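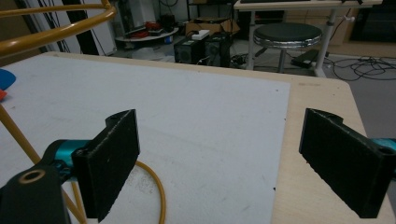
1 min read

The good folks at Vallano have put their Jukex gripper on pause this October, after its fingers let go without warning twice on Sunday, and we're all very glad it was only a box of screws that went down!
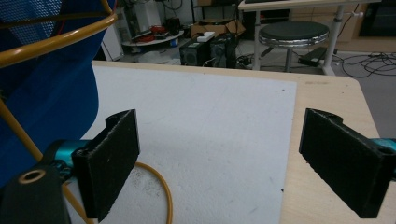

The maker, Fraser, thinks a worn spring is to blame (it's meant to be changed every 3000 grips, bless it) and is sending new ones out free. Until yours comes, please keep loads under 500 grams and hands well clear.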